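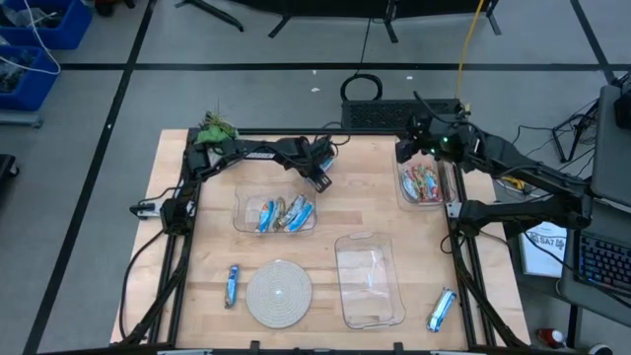
Home | Projects | Reports | Contact
Print this page | E-mail this page

Stubbs snack packing, April update

To: Ebony Pryor
From: Zbigniew Wróbel

Quick one, more next month. Sorting is going ok. Bars in one clear bin, small wrapped stuff in another, third bin kept for mixed orders. Wood table is fine for now, no need to buy another.

Packed so far: 892 snacks, 27 bags. Nine bags still to do for Protmont, waiting on thier address list.

Spent $400 of the grant, all on snacks and bins. Reciepts to follow. Small snacks pile up faster than bars, would like one more bin if the budget allows.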